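Thread on depth filtration at harvest. We spent most of January on it and I want to get it down before I forget the details.

Background: CHO cells, fed-batch, 700 L working volume. No centrifuge on this line. Harvest goes straight from the bioreactor to a primary depth filter, then a secondary, then a 0.2 micron filter into the hold bag.

The problem was pressure. On some batches the primary filters would run flat for most of the harvest and then climb fast near the end. On others the primary was fine and the secondary climbed. Same filters, same pump, same operators.

First thing we did was pull the records. We had 29 harvests with usable pressure traces. A few more had to be dropped because the logging interval had been changed and the end of the run was missing.

We sorted them by viability at harvest. That explained a lot of it. Low viability means more debris and more fine particles. The fines go through the primary and land on the secondary.

It did not explain all of it. Two batches with nearly the same viability and cell density had very different traces. So we looked at what happened between the end of the culture and the start of the pump.

The difference was hold time. Some batches were chilled and pumped right away. Others sat in the vessel with the agitator running while the filter skid was being flushed. In the worst case the skid failed its leak check and the culture waited most of a shift.

We now flush the filters before the temperature setpoint is changed. It means the flush is done earlier in the day and someone has to be there for it. The batch record used to list the flush after cooldown, so it took a change request to move it.

On flushing: the supplier's sheet for the Rurna pods gives a volume per square meter. We were hitting the volume but too slowly, and the vents on the top pods were closed too soon. Trapped air means part of the filter area is not being used. You will see this as a higher starting pressure.

Now we leave the vents open until there is a steady stream with no bubbles, close them from the bottom up, and then start counting the flush volume. The whole thing takes 45 minutes.

Next was flux. The process was written with one fixed flow rate for the whole harvest. We tested a lower rate on scale-down filters using material from the same batch. Capacity went up, and the secondary stayed cleaner. The cost is a longer harvest.

Something to watch in scale-down work: the small capsules have more hold-up volume for their area than the big pods do. If you start taking turbidity samples too early you are mostly measuring flush water. We threw out our first set for this reason.

We also compared two primaries side by side, the Rurna grade we already use and a slightly tighter one from Steiner. The Steiner grade gave lower turbidity out but plugged earlier. With our feed the total area needed came out nearly the same, so we stayed where we were.

Turbidity limit going into the 0.2 micron filter is 12 NTU. That number was set before my time and I have not found a report behind it. It has worked, so it stays for now. I would like to see it tied to actual filter capacity data.

We looked at flocculation too. It works, and the pellet settles nicely in a beaker. But then you have to show clearance of the flocculant, and the pH step would need its own study. Not worth it for this product at this density. If the titer goes up with the new feed, we will look again.

Data handling, for people who asked last time: traces are exported from the skid into Jemarel, and the plots are made from there. The operator training clips are on Wideo. The one on venting order is the one to watch.

Where we ended up: flush first, vent properly, lower flow rate, and a written limit on the hold before harvest. No change in filter type or area. The last few batches have all finished under the pressure limit on both stages.

Still open: recovery. We chase with buffer at the end to push product out of the pods, and the chase volume is a guess. More chase gives more yield but dilutes the pool going to the capture column. Next thread will be on that.
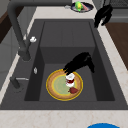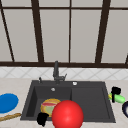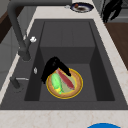
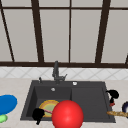
Kitchen renders. First and third: the sink. Second and fourth: window and backsplash.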